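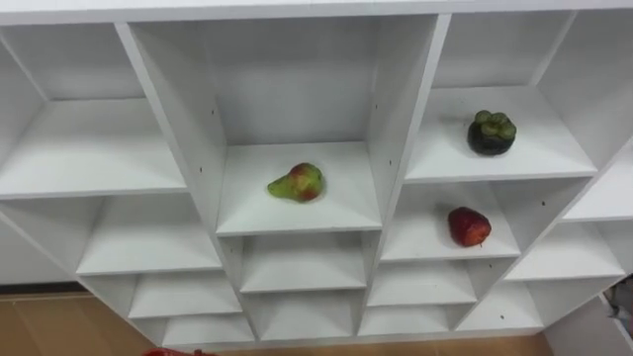

Pear, mangosteen and strawberry on our shelf unit

Murkari_club
I'm in a student robotics club and our project is fruit into a basket, off white shelves. We've logged 600 tries since July and the strawberry is still our worst by miles! The pear's fine. Do we need more practice runs or a softer grip?

Tollavov
Softer grip, I'd say. We had the same bother with grapes at our college — we halved the closing force and then redid the 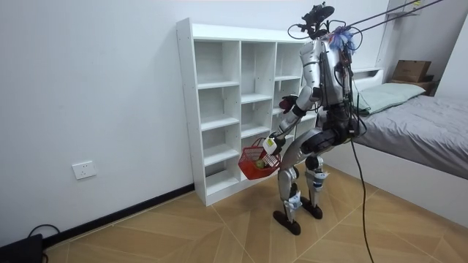 runs with the basket held at hip height, so the arm had less far to travel. Move the fruit to a different cubby every few goes as well, or it only learns the one spot.

halasz11
more runs. we did 3,849

Clisance
Both, but check your lighting first. White shelves wash out badly after 4 pm in our room.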